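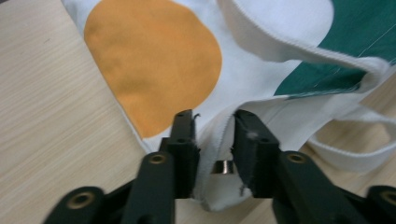

**Onmont_Mill** wrote:

Fabric weight and shrinkage are two separate problems and the original post mixes them. A 10 oz cotton canvas can shrink less than a 5 oz one if the heavy cloth was finished properly at the mill. Before anyone tells you to buy heavier, find out whether what you have was sold as loomstate or preshrunk.

---

**plainweave** wrote:

It was sold as "natural cotton, medium weight." No finish listed. I bought the roll from Fivgate as a second, so there was no spec sheet. The bags are a white tote printed with an orange circle and a dark teal-green panel, flat bottom, no lining. After one warm wash the height is down by more than an inch and the width is almost unchanged. The handles (cotton webbing, different supplier) did not move at all, so now they pucker where they meet the hem.

---

**Onmont_Mill** wrote:

That is ordinary warp shrinkage. The warp is held under tension on the loom and relaxes the first time it gets wet. The filling has less tension in it, so the width changes less. You cut the panels with the warp running vertically, which puts all of the loss in the height.

Test before cutting the next lot:

1. Cut a square from the middle of the roll, well away from the selvage.
2. Mark a 10 inch box on it with a laundry pen.
3. Wash and dry it the way the customer will.
4. Measure both directions and write the percentages on the roll.

---

**seam_ripper_44** wrote:

I disagree with testing one square. On seconds you can get two different lots sewn end to end on the same roll. I had one from Skatley that lost 3% on the outside and nearly double that near the core. Test both ends or don't bother.

---

**Onmont_Mill** wrote:

Fair for seconds. On first quality goods one square is enough.

---

**bobbin_case** wrote:

Why not wash the yardage first and cut after? I have done it for every bag since January and have had no complaints.

---

**seam_ripper_44** wrote:

How many bags?

---

**bobbin_case** wrote:

126.

---

**seam_ripper_44** wrote:

Then it works for you. The order in the first post is for 2,000. Prewashing that much canvas means ironing it too, and washed canvas does not lie flat enough to cut in a stack. Grain drifts, and you end up with side seams that twist. Cheaper to cut oversize by the test percentage and let it shrink to the right size.

---

**bobbin_case** wrote:

Cutting oversize means the customer gets a bag that is the wrong size until they wash it. Most people never wash a tote.

---

**plainweave** wrote:

The buyer gave a finished size with a tolerance of half an inch, measured new. They also wash a sample. So I need to be inside the tolerance at both ends, which neither of you has solved.

---

**Onmont_Mill** wrote:

Then you need preshrunk cloth. With more than an inch of loss there is no cut size that passes new and also passes washed. Ask for a compressive finish and get the residual shrinkage in writing. Bergeron will quote it if you ask, though they don't put it on the price list.

For the handles, match the webbing to the cloth. Polyester webbing has almost no shrinkage and will pucker on anything except a fully finished fabric. Cotton webbing varies. Yours may have been dyed or scoured before you got it, which would explain why it stayed put. Boil a measured foot of it and check.

---

**plainweave** wrote:

17/03/2022 update for anyone searching later. I tested both ends of the roll as suggested. Outside end 7.5% warp, 1% filling. Core end 8% warp, 1% filling. So it is one lot – just not preshrunk. Webbing lost nothing measurable after ten minutes at a boil.

I have enough of the Fivgate roll for the samples and will use the rest for drawstring bags with no size spec. Asked Bergeron for a quote on finished cloth at the same weight. I had already cut 1,657 panels from the old roll, so those are going to the drawstring bags as well.

---

**seam_ripper_44** wrote:

Half a percent between ends is inside measuring error. Good result. What stitch are you using at the handle joint?

---

**plainweave** wrote:

Box and cross, 8 per inch, bonded polyester thread.

---

**bobbin_case** wrote:

I would drop to 7 on that weight. At 8 the needle holes are close enough to start a tear line under load.

---

**Onmont_Mill** wrote:

8 is fine on canvas with a folded hem under it. Change the needle before you change the stitch length.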